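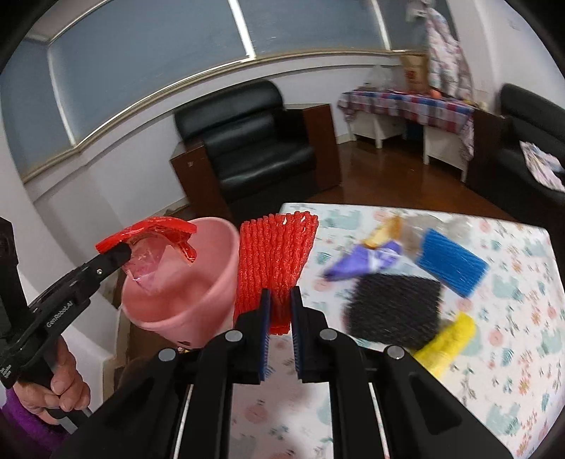
Household Sorting and Small Waste - session 4 notes
Evening course, Tukorance hall. Handout, 1 June 2018

Topic tonight: packaging off the table and into the right place. Fruit nets, thin bags, sweet and snack packets. The little stuff that ends up in one heap after the shopping is unpacked.

Recap from last time: glass and tins. Rinse, lids off, done. Anyone who missed it, sheet is on the side by the door.

1. Foam nets (the stretchy sleeves off pears, mangoes etc)
Colours vary - red, yellow, blue - makes no difference to the sorting. They are light, they spring open, they blow off the table if a window is open. Most councils won't take them with ordinary plastics. Check yours before next session and write it down.
Reuse first:
- round glasses or baubles when packing a box
- over the neck of a bottle in a suitcase
- between stacked bowls
If keeping, flatten and put one inside another. A dozen takes up hardly any room that way. Past 12 you are hoarding, be strict.

2. Mesh nets
Not the same as foam. Thinner, tougher, catches on everything. Cut any closed loops before binning. Metal clip or paper label comes off first and goes seperately.

3. Clear bags
Shake out crumbs, squash flat. Crumpled bags fill a bucket in no time and you think you've sorted a lot when it's mostly air. Stretch test: pull with the thumb. If it gives, put with soft plastics. If it snaps or crackles, general waste.

4. Packets
Shiny inside = usually mixed layers, general waste. Don't fold them up small inside other things, they get missed.

The bucket method
One bucket, on the table, not the floor. Any wide one will do. Pick up one item, decide, drop. No piles "for later". Set the timer for 2 minutes and see how far you get. Roughly 80 litres is what the Pietrzak house was throwing out each week before they started (see case sheet, page 2), mostly unsquashed bags.

Wipe-clean cloth is easier than bare wood if anything is sticky. Shake it outside afterwards.

To do for next time
Keep every net and bag from one week's shopping. Bring them in, clean. Also read the Cekero leaflet, the bit on labels only, the rest is out of date.

Course starts again from the begining in September, names on the list at the desk please.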